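What I Do With Bananas That Have Gone Too Far

May 20, 2019

I buy too many bananas. I know I do it, I stand there in the produce section telling myself five is plenty for the week, and then the big bunch looks so nice and yellow that it comes home with me anyway. By the end of the week there's always one left over that the kids won't touch. So over the years I've picked up a pile of little habits for dealing with the old ones, and since a few of you asked after my March post on keeping bread fresh, I'm finally writing them down.

First, how ripe is too ripe? My mother threw a banana out at the first brown freckle and it makes me want to cry thinking about all that banana bread we could have had. Brown spots are fine. Lots of brown spots are better! The starch turns to sugar as it ripens, so a banana that looks a bit sad on the outside is usually sweeter inside than anything you'd want in a lunch box. What I toss: anything with mold on the stem or the skin, anything leaking, anything that smells like wine. If the peel has split and fruit flies have moved in, that one goes to the compost too.

Keep them away from the other fruit. I used to pile everything in one big bowl with the apples and then wonder why the avocados went from rocks to mush overnight. Bananas give off a gas that hurries everything along. If you want an avocado ripe by tomorrow night, great, put them in a paper bag together. Otherwise give the bananas their own spot.

The plastic wrap trick (wrapping the stems of the bunch) does work for me, a little. I get maybe an extra day out of it. I've stopped bothering unless I'm going away.

Once a banana gets really soft, I take it off the counter and put it on a plate with a paper napkin or a paper towel under it. I started this after one sat right on my good table and left a sticky brown patch that took me ages to get off. The paper catches whatever comes out, you can pick the whole thing up and carry it to the sink, and if you crumple the paper a bit first the banana sits on the folds and doesn't get that flat wet bruise on the bottom. A plain dinner plate is better than a bowl for this, I think. In a bowl I forget it's there.

If you do end up with a sticky patch, lay a warm damp cloth over it and go have your coffee. Don't scrape! It should wipe off after that, and then buff it with something dry. On my dark table every streak shows, so I do the dry cloth twice. I bought a bottle of Prumik for it last year and it was fine, but a drop of dish soap in warm water did just as well and I have never finished the bottle.

Freezing. Please peel them first. I froze them in their skins for years and then stood there trying to get a frozen peel off with a butter knife, muttering. Now I peel, break into chunks, lay the chunks on a cookie sheet until they're hard, and then tip them into a freezer bag. If you skip the cookie sheet you get one big banana brick (ask me how I know). I write on the bag how many bananas are in it, because my bread recipe goes by the banana and chunks all look the same once they're frozen. Ulleck bags hold up best for me, but any thick freezer bag will do.

And a word about nuts, seeing as mine live in glass jars right by the bananas. I keep cashews out where I can see them so I'll use them. They go in the bread, chopped up rough, and toasted in a dry pan first if I have the patience. Jars need to be bone dry before you fill them. If your kitchen gets hot in the summer, only put out what you'll eat in a couple of weeks and keep the rest in the freezer, where they'll last for months and don't even need thawing.

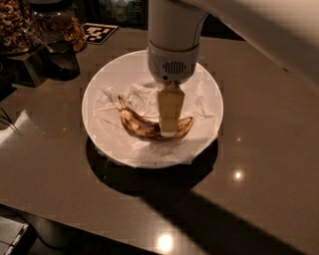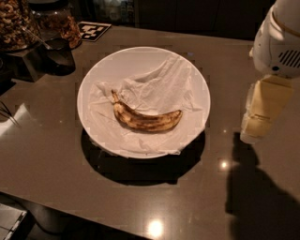
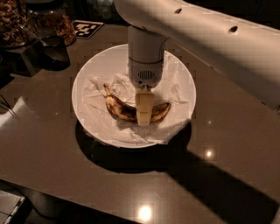 An overripe banana on a white plate, with paper under it. Plenty of brown on the peel, and just right for baking.

Now for the bread itself, or at least how I fit one old banana into a week when I don't have three. One banana isn't enough for a loaf but it's plenty for a batch of pancakes. Mash it with a fork right in the mixing bowl, add 1 egg, a cup of pancake mix, and enough milk to loosen it up. I get 10 small ones out of that. Keep the heat lower than you would for regular pancakes because the sugar browns fast, and don't wander off to check the mail.

For muffins I use two bananas and bake at 375. Mine take 18 minutes in the old oven and a bit longer in my sister's, so start checking early. They freeze well too. Wrap each one by itself and take it out the night before.

You can also just eat it! Half a mashed banana on toast with peanut butter and a little salt is my lunch more often than I'd like to admit.

The peels go in the compost, cut up small so they break down quicker. I have tried burying them whole under the roses and all I got was a raccoon. I've tried polishing shoes with the inside of the peel as well, and I would not do it again. The shoes looked okay for an afternoon and smelled like a smoothie for the rest of the week.

Next time I want to get into lemons, mainly how to keep the cut half from drying out before you get back to it. If you have a way of doing it that doesn't involve yet another plastic gadget, leave it in the comments. I tried the Girko lemon keeper and the lid popped off in the fridge door the first night.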